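[markside-rooms] Re: Long poles and the pale floor
October 2018

On the rooms list, the Prelletti building wrote:

> Hello all, we are finally getting our big room redone over the winter and have settled on a light floor, much like the one you have in Azevedo. Two things worry us. The first is scuffing, and the second is all the long-handled stuff (window pole, duster, floor squeegee), which at the moment lives in a heap behind the door. Does a pale floor show everything? And do you do anything special about handles? Any thoughts welcome before we sign off on the order in December.

Dear Prelletti neighbors,

What a nice message to open with my morning coffee, and I'm sorry you've had to wait for an answer. I wanted to go down to the room and have a proper look before I said anything, and then of course one thing led to another and I ended up going through the whole cupboard.

Let me start with handles, which I have stronger feelings about than I probably should. We used to have plain metal rods with no grip at all, and they are miserable things to hold above your head for any length of time. When the old set wore out I went for the ones with the thick blue plastic grip. They cost us a little more, but you can spot them from across the room.

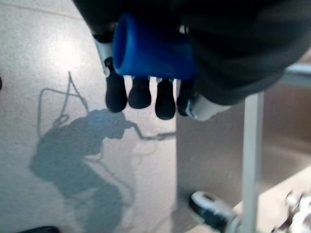

My one regret is that I bought two different thicknesses, thinking people would like the choice. They don't! Everybody reaches for the same one, and the thinner one sits there looking sorry for itself. If you are ordering anyway, get them all alike, and check that the grip is fixed on and doesn't simply slide over the end of the rod. We had one of the sliding kind, and it came off in somebody's hand halfway through a job.

As for storage, we've tried most things by now, so I'll just tell you how we do it:

1. Everything long goes up on wall clips. Ours are the Brukix ones, 143 cm off the floor, a height that suits the short people (me) and the tall people more or less equally.

2. Leave 20 cm between one clip and the next. We began with less, and the duster heads got tangled up with each other every single time.

3. Carry a pole upright when you cross the room, with your hand on the grip. It's tempting to tuck it under your arm, and that is how we got the dent beside the light switch.
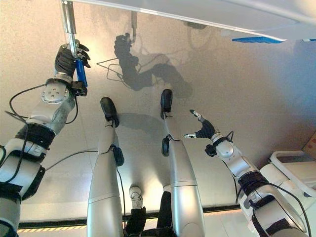

4. Wipe the grip down before it goes back on the clip. Plain warm water with a drop of dish soap is plenty.

Now for the floor. I was dead against a pale one when it was first suggested, and I have come round to it completely. A light gray or beige makes the room feel twice the size on a dull afternoon, and if you drop a screw or a washer you can find it again. It does show black scuffs, I won't pretend otherwise. Most of ours come off with a damp cloth and a bit of patience – the stubborn ones need a white pad, never a green one, as the green takes the finish off. Ask for a finish with a little speckle in it if you have the choice, as it's kinder about dust than a flat color.
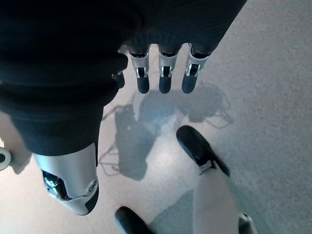 Azevedo Rooms and Equipment Group, Markside

I've put our group's name in there because somebody on the list asked last time who looks after what. We do floors, fittings and anything with a handle on it. Heating and keys go to the front office, and they are much quicker at answering than I am.

One more thing while I think of it, and that is tape. We use blue tape for temporary marks and for holding odds and ends where they belong, and I would happily never buy any other color. Fold one end over so you have a tab to pull, and don't leave it on for more than 6 weeks or you will be scraping.

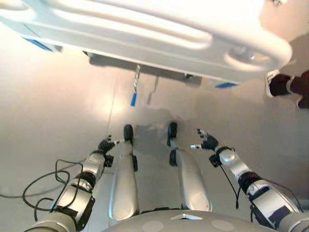 Can the tape go straight onto a new floor?

Wait until the finish has fully hardened, and ask your installer how long that takes for the product you've chosen. After that, try a short strip in a corner first and lift it the next day.

I have 2 spare packs of the clips in the cupboard, by the way, unopened, and you are very welcome to them if they'd be any use. Drop by any morning and I'll dig them out, and you can walk up and down on the floor for as long as you like before you decide.

Warmest wishes from across the yard,
Azevedo Rooms and Equipment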